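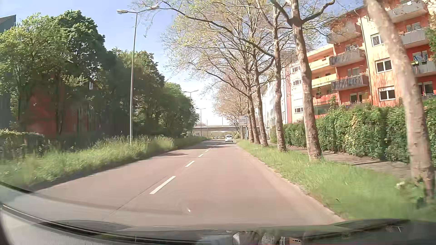

I've wanted a ride in a self-driving car since I was nine, so when Vistent announced an open day for its test fleet I had my name down before I'd even checked the trains. They're based in Mesutport, in a low building behind the bus depot, and they'd promised short trips on public roads to anybody who could sit still and sign a form. I ended up in the front passenger seat, knees together, bag on my lap, watching a perfectly normal street come towards me: flats painted orange-red and cream behind a long hedge, laundry hanging on a balcony, a white hatchback up ahead in our lane. I don't know what I'd pictured. Cones, probably! Instead it was the sort of road where you'd drive your nan to the chiropodist.

Beside me was Abhishek Pal, who is a safety driver and has the calmest hands I've ever seen on a person. They hovered just under the wheel the whole way, palms up, as if he were waiting for someone to pass him a tray. He's allowed to chat while the car is doing the work, but only a bit, and he never once turned his head to do it. Very odd at first, like talking to someone at a urinal (so my brother tells me), but you get used to it.

The car was already driving itself when I asked him when it was going to start. He let me have that one without laughing, which I thought was decent of him.

What you're following, and what you can't see

There's a screen in the back for guests to look at, and on my second trip I swapped seats so I could have a proper go at it. Every vehicle turns up as a little box with a line poking out of the front, and the line is where the software reckons that vehicle will be shortly. Trees and lamp posts are there too, but in a dull grey, because the car has filed them under things that won't step out in front of it. I got very fond of the boxes. You start rooting for them.

The route is called the Okberg loop and it's 2 miles long, down from the flats, under the bridges, round a roundabout and home again. The fleet has been round it more than 3,000 times. Abhishek told me this without any pride at all, more in the voice of someone who has heard the same Christmas album in the same shop every December. He knows which drain cover gives the suspension a thump. He knows where the road surface changes and the tyres go from a hum to a hiss, and he said "hiss" half a second before it happened, which made the woman next to me jump.

I asked what the hard parts were and expected to hear about the roundabout. No, he said, roundabouts are fine, everybody's going slowly and looking where they're going. Shade is more of a nuisance. You come along a bright road under big trees and there are dark patches right across the tarmac, and one of the early versions of the software used to treat some of them as if they might be solid. So it would brake for a shadow, quite politely, and whoever was behind would let you know what they thought about it. That was fixed back in May. He still watches for it.

Lane markings are the other thing. I'd never given a lane marking a moment's thought in my life, and by lunchtime I was an absolute bore on the subject. They wear off where lorries turn, they get patched over when somebody digs up a pipe, and now and then an old set shows through beside the new one and you've got two opinions about where the road goes. A human just shrugs and follows the car in front. The Vistent cars do follow the car in front to some extent, but they're built to be suspicious of it as well, which I found rather touching.

The garage, and a very good flapjack

Between trips they let us loose in the workshop. It smelled of rubber and toast. A table had been set out with old sensors you could pick up, and they were heavier than I thought they'd be, with a lovely expensive feel, like a good pepper mill. A chap from Jafri, the firm that makes the mounts, was showing a small boy how to tighten one with a torque wrench until it clicked. The boy wanted to hear the click again. He heard it a great many times. I have a lot of respect for the chap from Jafri.

There was a whiteboard too, and I do love a whiteboard. This one listed things the cars had met that month and not known what to make of. A mattress. A man carrying a door. A horsebox with a horse looking out of the back, which had come up on the screen as a lorry and, briefly, a pedestrian. Someone had drawn the horse, and drawn it well.

284 people had signed up for the day, and I think I queued behind all of them for the flapjacks, but they were worth it (treacle, a bit of orange peel, slightly burnt at the corners as they should be). In the queue I got talking to a retired bus driver who'd done the Okberg road for years and had come along fully intending to be rude. He'd been out in the car before me. His verdict was that it hung back further than he would have and took its corners better than most of his old colleagues, and that he'd still like to see it try the hill in snow. They haven't tried it in snow. I asked. They park up when it snows.

Last run of the afternoon

I wangled a third go because somebody's toddler had fallen asleep and they didn't want to move him. Front seat again, and by this time I'd stopped gripping my bag. We went out past the flats and on towards the bridge with the pylon behind it, and there was a pale hatchback in front of us again and another car over on our left, and the gap between us and the one ahead just stayed put. I kept looking at it. When I drive I'm forever creeping up on people and then dropping back, and my passengers nod like pigeons. My head hardly moved.
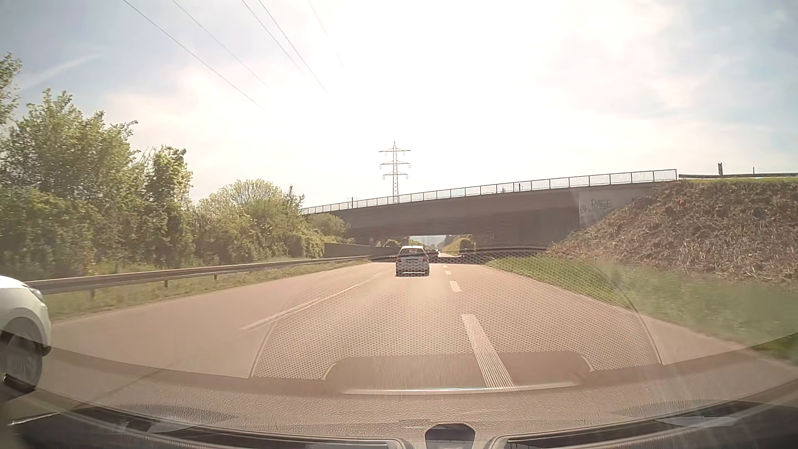

So would I get in one on my own?

Everyone at home has asked me this and I've given a different answer each time. With Abhishek sitting there, yes, tomorrow, and I'd bring my knitting. With the driver's seat empty I'm less sure. I did ask him how often he has to take over, and he said that on a good week he doesn't touch the wheel on the loop at all, and on a bad one there'll be a van parked where a van shouldn't be and he'd sooner steer round it himself than sit behind it while the car has a think. The car can wait a very long time. It doesn't get embarrassed.

He also said that his mum, who is 65, has been out with him and slept from the roundabout onwards. She sleeps in his own car too, so he doesn't take it as a compliment to anyone in particular.

The next open day hasn't got a date yet, but they're keeping a list at the front desk in Mesutport and you can ring up and be put on it. Wear something with sleeves, as they have the air conditioning up high for the computers in the boot. And if you're near the front of the flapjack queue, please leave a corner piece for the rest of us.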